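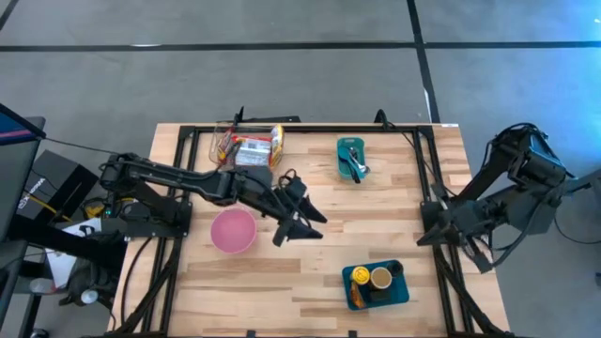 Packing a snack box starts with picking the container. A snack can be dry, like crackers, or wet, like yogurt or cut fruit. Dry snacks can go in almost anything. Wet snacks need something with sides. A round bowl, like the pink one on the table, has sides all the way around, so grapes can't roll off. But a bowl has no lid of its own. It is good for eating at home and not so good for a backpack.

Boxes with lids are better for trips. Put the heavy things in first. A full jar goes at the bottom, standing up. Packets and wrapped bars go on top, where they won't get squashed.
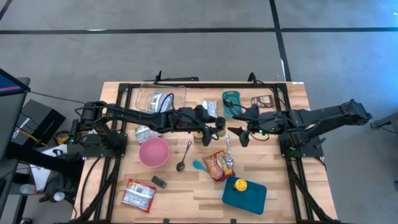 Foil packets keep air out. Air is what makes chips and crackers go soft. Once you open a packet, the air gets in, so fold the top over twice and eat the rest soon.

Don't forget a spoon. Metal spoons are strong and can scoop thick foods like peanut butter. Plastic spoons are lighter to carry, and they can be washed and used again too.

If you need to cut something, ask a grown-up and use a cutting board. It protects the table from the knife. Wash the board with soap when you finish.

Words to know
Container: something that holds other things.
Foil: very thin metal, sometimes used to wrap food.

Written by Pornthip Thongsuk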